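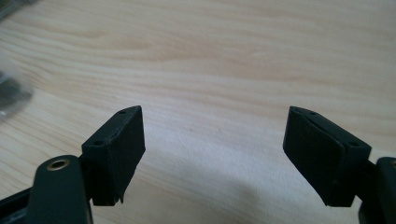 Hurness Tabletop Quern: Hand-Turned Stone Flour Mill

I've been making these in the shed at Burnutton for long enough now that I've stopped fiddling with the design every winter (well, nearly). The Hurness is a proper pair of millstones, small enough to live on a kitchen bench, with a side crank geared so you're not standing over it turning a peg like it's the Iron Age. I love the old saddle stones as much as anyone, but I also like having shoulders.

What it grinds

Wheat, rye, spelt, barley, dry corn, chickpeas and rice. Keep oily things out of it. Linseed and nuts will glaze the stones and you'll spend an afternoon running rice through to clean up. Coffee works, but then everything tastes of coffee until May.

The stones

The stones are granite, 226 mm across, and I dress them by hand with the old pattern of furrows and lands, same idea as you'd find in a full-sized watermill. The bottom stone is fixed and the top one turns. There's a brass screw underneath that lifts or drops the runner, which is called tentering if you want the proper word for it. A quarter turn takes you from cracked grain to something you'd happily put in a sponge.

They'll need redressing eventually. I can show you how over the phone, or you can post the runner back and I'll do it for $45 plus freight. The first redress is free!

Getting a good flour out of it

Feed it slowly. That's most of the trick. If the crank goes heavy, back the screw off a bit before you do anything else, and never run the stones together empty or you'll be eating grit. Two passes gives a finer flour than one really tight pass, and it stays cooler too. I sift mine through a 5 mm screen before milling to get the straw out, because bagged farm wheat always has a bit of straw in it.

Choosing your frame

The Hurness comes in the standard bench frame with two clamps, or the taller Shakya frame, which stands on the floor and has a longer crank and a bigger hopper. Same stones in both. If you bake once a week, get the bench one. If you've got teenagers, get the Shakya.

Specs

Stone diameter: 226 mm
Bench frame height: 341 mm
Shakya frame height: 1,016 mm
Output: roughly a cup of fine flour a minute, more if you go coarse
Drive: hand crank, left or right side, tell me which when you order

Orders

I build them in small batches, so there's usually a wait. Drop me a line with your frame, crank side and postcode and I'll send back a freight price. Spare hoppers, screws and the Burier dressing hammer are on the parts page.

Tarun Mathur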